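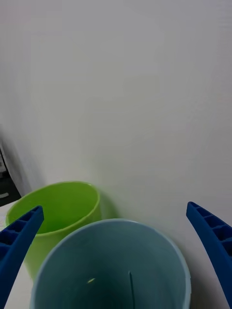
How long should a newly plastered room be left before it is painted?

Four weeks is the period I now allow for an ordinary bedroom, and longer for a north-facing room in winter.

I arrived at this figure after redecorating the upper floor of our house in Ramholm, a task that began in June and occupied considerably more of the year than had been planned. The plasterer, Ghazala Marwat, advised that the color of the surface is a better guide than the calendar. Fresh plaster is dark and patchy. It should be left alone until it has turned pale and even across the whole wall, including the corners and the strip above the baseboard, where moisture remains longest.

The first coat should be thinned with water. I used three parts flat white paint to one part water in the back bedroom and found the coverage satisfactory. In the front bedroom I applied full-strength paint after 17 days, and it peeled beside the window within the season. Nearly 40 square feet had to be scraped, sanded and painted again.

Windows were kept open for part of each day and the heating was held low. My neighbor Xuelian Tang recommended a dehumidifier, but I was cautioned against drying new plaster too quickly, and did not use one until the final week.

The hallway remains to be done. Work will resume there once the stair rail has been refitted.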